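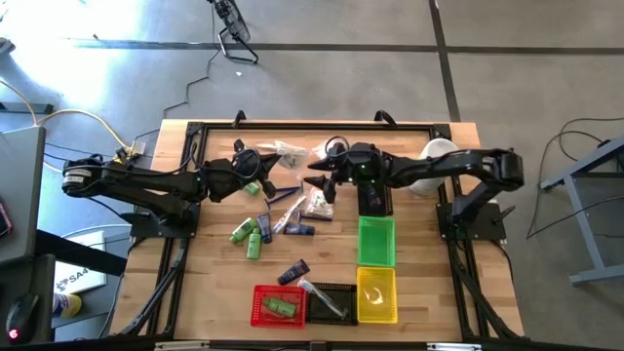

*Two robot arms at a sorting table, with bottles, tubes, toothbrushes and a razor to work with.*

# How do you teach a robot to tidy up?

Picture a table covered in bathroom things. You know what to do with them. Bottles can go in one basket and toothbrushes in another. You could probably do it while talking to a friend.

A robot can't do that unless somebody teaches it. It doesn't know what a toothbrush is, or where its own gripper should go to pick one up. One way to teach it is to write a very long list of rules. Another way is to show it.

This page is about showing.

## Robots can learn by copying

Think about how you learned to tie your shoelaces. Somebody probably did it slowly while you watched, or held your hands and moved them through the loops. After that you practised.

Robots can learn in a similar way. A person makes the robot do the whole job, from start to finish. A computer records it. Engineers call each recording a **demonstration**, or a "demo" for short.

A demo holds two kinds of information:

- what the cameras saw
- how each joint of the robot moved, and when the gripper opened and closed

The computer keeps these matched up, moment by moment. Later it looks for patterns. When the camera sees a bottle lying this way, the arm moves like that.

## Two ways to show a robot

**By hand.** The teacher takes hold of the robot's arm and moves it. The motors go soft so the arm is easy to push, but sensors inside the joints keep track of every bend. This works well for simple jobs with one arm. It gets awkward with two arms, and the teacher's own body can block the cameras.

**By remote control.** The teacher stays back and steers the robot with a controller. Some controllers look like the ones for video games. Others are small copies of the robot's arms. When the teacher bends the small arm, the big arm bends too. This is called **teleoperation**. "Tele" comes from a Greek word meaning "far off", although the teacher might only be a few steps away.

Chinyere Ekpo teaches robots by remote control at a workshop called Vinberg. She started in August, and her first job was learning to steer.

"My hands knew what to do, but the robot's hands are different," she says. "I have five fingers on each hand. A gripper with two fingers can only pinch. I had to stop thinking like a person picking up a toothbrush."

Her first 12 demos were too wobbly to use. She deleted them and began again.

## Why a toothbrush is tricky

Try this at home. Put a toothbrush flat on a table and pick it up using only your thumb and one finger. If you pinch it near the end, it swings. If you pinch it near the middle, it stays fairly level.

Now try a plastic bag with something small inside. The bag folds and slides, and its shape changes every time you touch it. Clear plastic is also hard for a camera, which may see the table straight through it.

Bottles have their own problem. A round bottle on its side can roll away when the gripper bumps it. A good teacher comes straight down over the bottle, opens the gripper wide enough, and closes it slowly.

Baskets matter too. The gripper has to go high enough to clear the rim, then low enough that the item doesn't bounce when it's dropped. Holes in the sides are a nuisance because thin things can poke into them and get stuck. 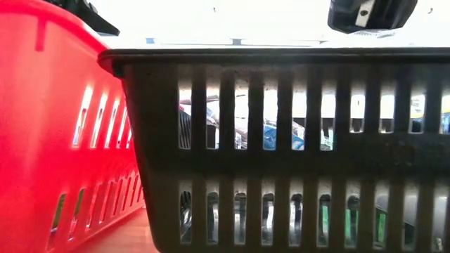
A fuller basket is harder to work with than an empty one. The next thing has to land on top of whatever is already inside, and it might slip off. Chinyere slows down for this part. If she rushes, the robot will learn to rush as well.

## How many times?

You might need to see a card trick 3 times before you can copy it. A robot usually needs many more goes.

For one sorting job, the Vinberg team recorded 788 demos. For a bigger project called Ekedier, which has several jobs in it, they're planning 4,000.

The demos can't all be the same. If the yellow basket was always in one spot, the robot might learn to reach for that spot and never look for the basket at all. So the team moves things between demos. They turn the bottles, swap the baskets and change the order.

Mistakes can be useful as well. Sometimes a teacher drops something, picks it up and carries on. The team may keep that demo — it shows the robot how to fix a problem.

## Then the robot has a go

After the computer has studied the demos, the teacher puts the controller down. The robot tries the job by itself, and a person stays near the stop button.

The first tries are often clumsy. An arm may close its gripper on nothing, or stop above a basket and not let go. The team writes down what went wrong and records more demos of that part.

## Words to know

**Demonstration:** one recording of a person making the robot do a job.

**Gripper:** the part at the end of a robot arm that holds things.

**Joint:** a place where the arm bends or turns, like your elbow.

**Teleoperation:** steering a robot from a distance.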